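Kitchen Safety Walk-Through Checklist, Shared Kitchens
Indness Housing, Building 119
Checked by: Andri Gasser
Form revision: December

This form is filled in once per quarter for each shared kitchen. Mark each item OK, FIX or N/A and write a comment where there is something to say. Comments from the last round are left in so the next person can see what was open.

1. Entry and floor

1.1 Door opens fully and closes on its own. OK
1.2 Floor even, no lifted edges. FIX
Comment: Seam by the door has come up again. Glued last quarter, did not hold. Needs a metal strip this time.
1.3 Mat has a non-slip backing. OK
1.4 Walkway to the exit clear. OK
Comment: Two crates of bottles were in the way at the start of the walk-through. Moved by the residents while I was there.

2. Fire

2.1 Extinguisher on its bracket, needle in the green. OK
2.2 Extinguisher tag in date. OK
2.3 Fire blanket within reach of the stove but not above it. FIX
Comment: Still hanging over the back burners. Anyone reaching for it during a pan fire would have to reach through the flames. Move to the wall by the door, at shoulder height.
2.4 Smoke alarm tested with the button. OK
Comment: Sounded in the hallway too. Battery changed, old one was chirping at night according to room 9.
2.5 Hood filter free of grease. FIX
Comment: Filter is heavy with grease. Soak it in hot water and dish soap overnight, or order a new one from Cenon, part 1143.

3. Refrigerator

3.1 Temperature at 40 F or below on the middle shelf. OK
3.2 Door gasket seals all the way around. OK
Comment: Paper strip test done at the four corners and on the hinge side. Some drag everywhere.
3.3 Shelves seated and level, no chips in the glass. OK
3.4 Raw meat and fish stored low, covered, in a tray. OK
3.5 Drawers slide out without lifting the shelf above. OK
Comment: Keep cucumbers and other produce in the drawers where there is room. Top shelf is better used for things that get eaten first.

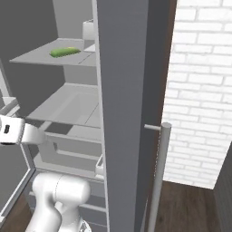

4. Electrical

4.1 Outlets near the sink have a test button and it works. OK
4.2 No extension cords in permanent use. FIX
Comment: Kettle and toaster on one cord behind the microwave. Cord was warm. I unplugged it and left a note. If a third outlet is needed on that side, put in a request – do not buy a longer cord.
4.3 Cords away from the stove and the sink. OK
4.4 Panel label legible. OK
Comment: Breaker for the oven is now marked. It used to say "spare".

5. Walls, shelves and storage

5.1 Shelf brackets tight, no movement when pressed by hand. OK
5.2 Heavy items stored below chest height. OK
5.3 Glass kept back from the front edge. OK
Comment: Jars and drinking glasses on an open shelf should sit at least a hand's width apart from anything that gets pulled down often. A Dikano step stool has been ordered for shorter residents, so there is no reason to climb on the counter.
5.4 Dry goods in closed containers with a date. FIX
Comment: Lids are fine. Dates are missing on most of what I looked at. Masking tape and a marker are in the top drawer.
5.5 Cleaning products away from food. OK 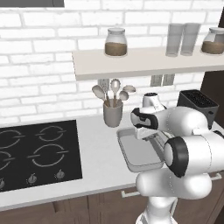

Can the shelf hold a microwave?
The limit for wall shelves in this building is light kitchenware only. Microwaves go on the counter or on the steel cart.

6. Gas and water

6.1 Burners light on the first or second try. OK
6.2 Flame blue and even. FIX
Comment: Front left burns yellow at one side. Cap was not seated. Reseated it, a little better, but have Oda look at it with the yearly service.
6.3 Shutoff valve reachable and labeled. OK
6.4 No drips under the sink. OK
6.5 Hot water at the tap no more than 120 F. OK

7. Food handling

7.1 Separate cutting boards for raw and ready-to-eat food. OK
Comment: The red board has deep cuts and should be replaced before next quarter.
7.2 Knives stored in a block or on a rack. OK
7.3 Whole fish kept cold until it is prepared, and the counter washed afterward with hot soapy water. OK
Comment: Reminder posted again. Wipe the faucet handle as well.
7.4 Soap and paper towels at the sink. FIX
Comment: Towels out. Case of 200 in the basement store, take one pack at a time. 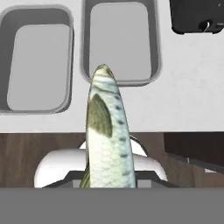

Item 7.3: fish, head end up.

Open items carried to next round: 1.2, 2.3, 2.5, 4.2, 5.4, 6.2, 7.4
Copy to: building office, kitchen notice board
Signed: A. Gasser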